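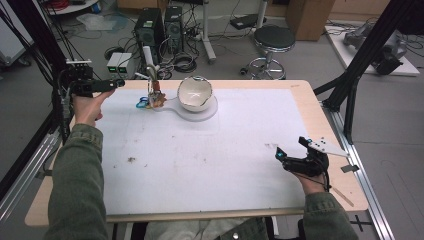 Foire aux questions : la collecte d'exemples, côté table

J'ai ouvert cette page le 2020-08-02 parce que je recopiais toujours les mêmes réponses dans mes mails. Je la complète quand une nouvelle question revient deux fois. Si vous démarrez chez Bereck, lisez au moins la partie sur les essais ratés !

C'est quoi, un « exemple », chez vous ?

Un enregistrement complet d'une tâche faite par une personne, du moment où les deux pinces quittent leur position de départ jusqu'au moment où elles y reviennent. On garde la vidéo, la trajectoire de chaque pince et l'ouverture des mâchoires. Le modèle apprend là-dessus, et sur rien d'autre pour l'instant.

Pourquoi tenir les pinces à la main au lieu de piloter le bras à distance ?

Pour la vitesse, surtout. J'ai fait de la téléopération avant, et au bout d'une heure j'avais envie de jeter la manette par la fenêtre. Avec une pince dans chaque main, on retrouve des gestes presque normaux (presque, il n'y a toujours que des mâchoires au bout). La plaque blanche à points noirs montée sur la pince de droite sert au suivi de position : on ne pose pas les doigts dessus, on ne la nettoie pas à l'alcool, on n'y colle rien.

Il en faut combien ?

Pour une tâche simple, genre déplacer un bol, je vise 400 exemples avant de lancer un premier entraînement. Pour le jeu complet, baptisé Plemetti, l'objectif est de 3,000, toutes tâches confondues. Ça paraît énorme, mais on avance vite quand la table est bien préparée.

Pourquoi du papier blanc sur la table ?

Le bois clair a un veinage, et je préfère un fond uni. Le papier se salit, c'est normal : des miettes brunes, des traces grises, il y en a vite un peu partout. On ne change pas la feuille au milieu d'une série ! On la change entre deux séries et on le note dans le cahier.

Je peux prendre de la vaisselle ébréchée ?

Oui, et même avec plaisir. Le bol blanc au bord irrégulier est un de mes objets préférés, les mâchoires ne l'attrapent pas comme un bol bien rond. Pareil pour le petit support en fil métallique : c'est fin, ça brille, c'est pénible à saisir, donc ça m'intéresse. Évitez quand même ce qui coupe.

Qu'est-ce qu'on fait des essais ratés ?

On les garde, avec l'étiquette « raté ». Vraiment tous. Sur ma dernière série, j'en avais 94 de bons et j'étais assez fière, jusqu'à ce que je m'aperçoive que j'avais jeté les autres par réflexe. Or une prise qui glisse puis qu'on rattrape, c'est précieux pour l'apprentissage. La seule chose qu'on supprime, c'est un enregistrement où le suivi a décroché.

Faut-il remettre les objets au même endroit à chaque fois ?

Surtout pas. Bougez le bol, tournez le plat pour que le manche parte d'un autre côté, rapprochez le support. Si tout est toujours au même endroit, le modèle apprend l'endroit.

Comment je m'habille ?

Manches longues unies, bien ajustées au poignet. Ma veste vert olive convient très bien. Pas de bracelet, les câbles des pinces passent juste à côté du poignet et ça s'accroche.

Combien de temps dure une séance ?

Deux heures avec des pauses. Les pinces finissent par peser et les gestes deviennent bâclés, ça se voit tout de suite dans les courbes. Réglez votre chaise avant de commencer, pas pendant.

Où vont les données ensuite ?

Sur le serveur Brutdale, dans le dossier du jour. La copie part le soir, donc laissez les machines allumées. Les câbles au sol, on les enjambe et on n'y touche pas, même pour ranger (je sais, ça démange).

Et les tâches à deux pinces en même temps ?

On en enregistre déjà quelques-unes, mais le protocole change encore. Je mettrai la version stable ici en octobre.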